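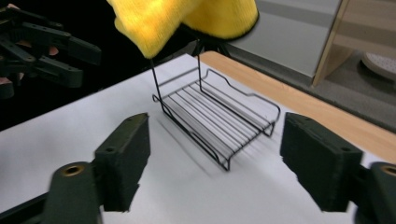 Fig. 9. Wire rack on paper, with yellow microfiber cloth.

Section 2: Cleaning and Drying Your Rack

By Zewditu Wako
July 15, 2020
Reading time: 2 minutes

The Osska countertop rack holds clean things, which leads many owners to believe it is clean. Set aside part of an afternoon in June and find out.

1. Take everything off the rack. This includes the mug you have been avoiding.

2. Fill the sink with warm water and a squirt of dish soap. More soap gives you more rinsing and nothing else.

3. Lower the rack in and let it soak for 9 minutes. If it won't fit, soak one end, then turn it and soak the other.

4. Work a soft brush along the wires, in the direction they run. Going across them flings water at your shirt.

NOTE: Chalky spots are hard water. Dab them with white vinegar, wait, and brush again. Kalkidan Negash in our parts department recommends an old toothbrush. Please retire it afterward.

CAUTION: No steel wool, no oven cleaner, no dishwasher. The coating will come off, and the warranty (form 1059) has a paragraph about you.

5. Rinse under the tap until the water runs clear.

6. Wipe down with a microfiber cloth. Get into the bends and the corners where wires meet, as rust starts there and is very patient.

7. Stand the rack on plain paper or a dry towel overnight. Newspaper works, but you may be able to read it on the counter later.

8. Check the feet. If the rack rocks, press down gently on the high corner. If it still rocks, see page 86 and stop pressing.

CAUTION: Do not dry the rack in the oven. We have had letters.

Related items
Sipos Drawer Liner: Cutting to Size
Drivum Drain Mat: Care Sheet
Getting Rid of Water Spots
Ordering Spare Feet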